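Workshop and Household Tips: Keeping Records After a Store Accident
Reading time: 2 min
Print | E-mail

A claim against a shop or landlord often depends on papers that are gone by the time anyone asks for them. The steps below apply to small injury and property claims. Filing deadlines differ by state and should be checked first.

1. Write the time and location on every item the same day. A note made at 4 p.m. carries more weight than one made in May from memory.

2. Keep the original receipt. Thermal paper fades, so copy it and store both away from light.

3. Request the incident report in writing. If the store declines, keep the refusal.

4. Number the pages. In a dispute with Binlow over a repair bill of $296, the missing item was page 2 of the estimate.

5. Do not repair or discard a broken part before it has been inspected. Bag it, label it, and note who has handled it.

6. Small items such as screws, keys and memory cards go in a box with dividers, one claim to a compartment.

We use cookies to remember your settings. Accept | Manage

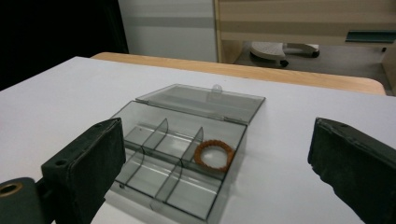 Halyna Levchenko wrote that her insurer rejected copies of the receipts and asked for the originals, so step 2 should also say to send them by certified mail and keep the slip.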